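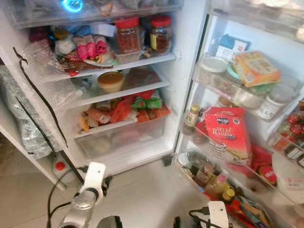 famby_2
Fridge sort out before December. Which shelf for the red lid jars? Mine are up top, middle one's nearly bare. Its a Pelkonen, 400 quid.

sheila furnival
Door. Dried spice doesnt need a fridge at all - cupboard.

perna900
Disagree, mine goes clumpy in the cupboard. Keep it cold.

famby_2
Ok but look at the top half
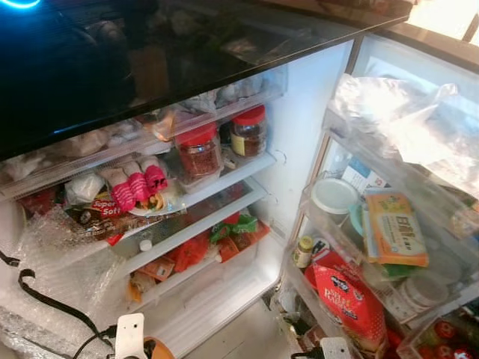
Jars with the red lids, pink rolls on the plate one shelf down

sheila furnival
Bubble wrap?? Bin that first. Then snacks in one tub, plate down to the middle shelf.

perna900
Plate yes. Leave the jars tho

famby_2
Moving the plate now, jars staying put for teh moment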